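Tundel Public Library Board
Minutes of the September Meeting 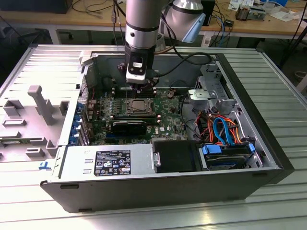 Minutes by Corinne Basset, Recording Secretary
September

The meeting opened at 6:30 p.m. in the reading room at the Tundel branch. A quorum was present. The minutes of the previous meeting were approved with one correction: the book sale proceeds belong under Jesetitz branch income, not general income.

Public comment. A resident of Bárány Street asked that the branch stay open later on school nights. The director said evening staffing is in the draft budget and will come up next month. A second resident objected to the new parking signs, which he finds hard to read from the street. The signs will be looked at.

Director's report. Summer reading closed with 134 finishers. Attendance at the Jesetitz branch was down while the front steps were being rebuilt. The steps are done and the handrail has passed inspection. The book drop on the north side still jams when it is full, and staff will empty it before closing until the new hinge arrives.

Public computers. The board discussed replacement of the desktop computers in the reading room. Many are old enough that repairs take up a good part of the technician's week. The director recommended replacing 20 of them over two budget years and keeping the best of the old ones for parts. One member asked whether laptops for checkout would be cheaper. The director said they cost more per seat once chargers and lost units are figured in, and that patrons filling out long forms ask for a full keyboard. Another member wanted to know what becomes of the old drives. They are removed and wiped before anything leaves the building.

Motion to ask for bids on the first year's purchase. Seconded. Carried, one opposed.

Printing fees. Staff proposed letting each cardholder print almost 20 pages a month free. The board felt "almost" would cause arguments at the desk and asked for a fixed number. Sent back to staff.

Roof. Bids have come in from 3 contractors. Honudberg was lowest but left out the flashing over the children's room. The director will ask for a revised figure. No action taken.

Interlibrary loan. The courier will now stop in the morning. Holds placed the night before may take an extra day to show as shipped.

Old business. The wording for the meeting room policy was read again. Groups may serve cold food. Candles remain prohibited. Approved as read.

New business. None.

The meeting adjourned at 8:10 p.m.

Recent items
Draft budget: evening hours
Jesetitz branch front steps reopen
Meeting room policy and request form
Summer reading results
Minutes of the August meeting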